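4.2 Recording the two-arm bottle task

These steps cover one recording session on the Tallach cell. They assume both arms have been homed (section 4.1) and the Kunus recorder is running on the cell computer. The data is used to train the Zerna policy, so please keep to the order below even if you know the cell well.

Before you start

1. Wipe the tabletop and let it dry.
2. Check that the wrist camera cables hang clear of the fingers on both sides. Move each wrist through its full range by hand and watch the loops.
3. Open the live view in Kunus. You should have the fixed view and both wrist views. If a wrist view is frozen, unplug that camera, wait, and plug it back in before you open a new session.
4. Set out the main bottle and the distractor items. Distractors can go anywhere the arms can reach, standing or lying down.

Note: Small round caps are allowed as distractors. Larger lids are not.

Recording an episode

5. Move both arms to the start pose and press Record.
6. Bring the left gripper to the body of the bottle and close it. Grip well below the cap so the right fingers have room to work.
7. Lift the bottle clear of the table. Tilting it toward the right arm is fine, and most operators do.
8. Bring the right gripper in until one finger is on each side of the cap. Stop for 2 seconds with the fingers open. The labeling script looks for this pause and will drop the episode if it can't find one.
9. Close on the cap and turn. Release, turn back, and repeat until the cap is off or you have made 4 turns.
10. Put the bottle down, return both arms to the start pose, and press Stop.
11. Mark the episode as success, partial or fail. Partial means the cap moved but did not come off.

Caution: Keep your hands outside the cell from step 5 until Stop has been pressed. If a bottle slips, let it fall. Press Stop, mark the episode as fail, and then reach in.

Caution: Do not tighten the left grip to stop the bottle from turning. A soft bottle will fold at the shoulder. Lower the grip and try again in a new episode.

After every 50 episodes, move the distractors and run the camera check again. Ladi Ekwueme's first training run used data where the distractors had stayed put for a whole session, and the policy learned to find the bottle by looking for its neighbors. Those sessions are kept under the name Guimarães and should not be mixed with newer ones. The current set has 982 episodes, all recorded with the items moved between blocks.

Fixed and wrist camera views from the cell

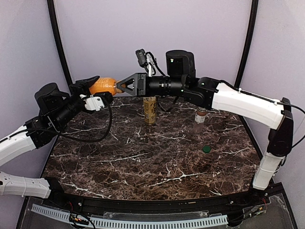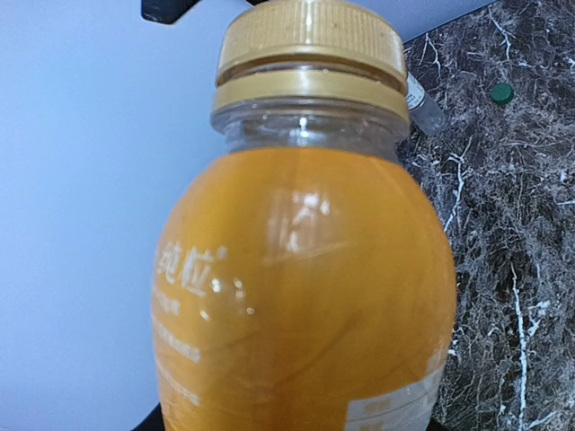
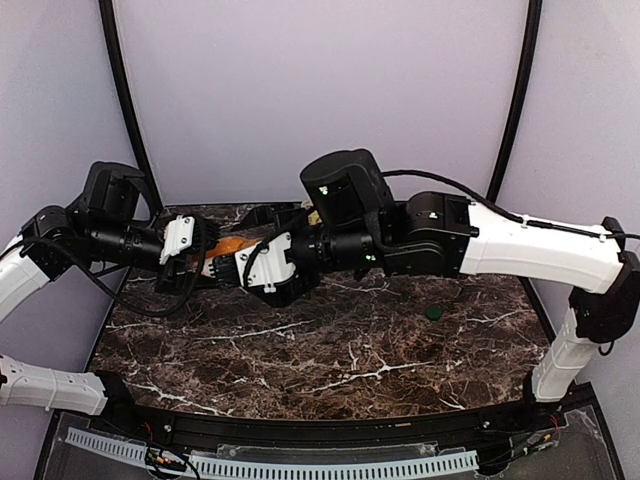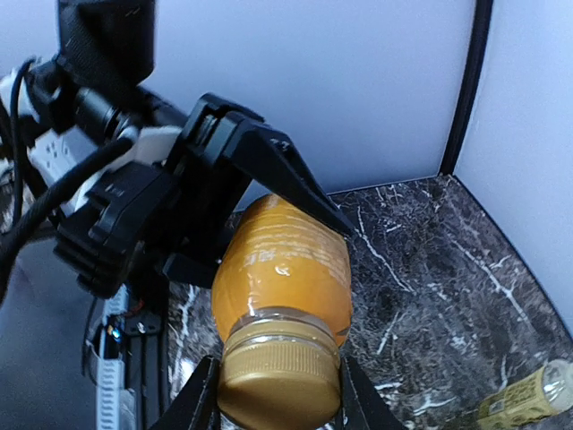
Page last changed: January, by Huiling Yan

If the wrist view is too bright

Glare on the bottle can wash out part of a close view. Lower the exposure for that camera in Kunus one step at a time - do not move the lights, which are shared by all the views. Write the new setting in the session notes. Calibration does not have to be repeated after an exposure change.

Continue with section 4.3, Exporting a session.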